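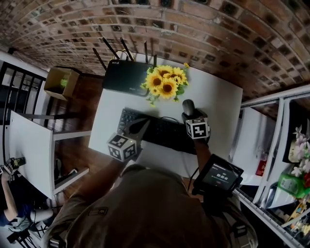 Can a machine tidy an office desk yet? In part, and only where the desk has been arranged to suit it.

Slide 2. Thank the hosts in Bragança. Explain that the Stulteo trial covered 3 chores: straightening a keyboard, putting a mouse back in its place and wiping the desktop.

Results over 400 attempts. Rigid items were handled well. Cables remain the main difficulty – a thin lead moves whenever anything near it is touched.

Pause for questions. Refer points on cost to Laurinda Leitão.

Slide 3. State clearly that unattended evening work is not yet recommended. The next review is in April.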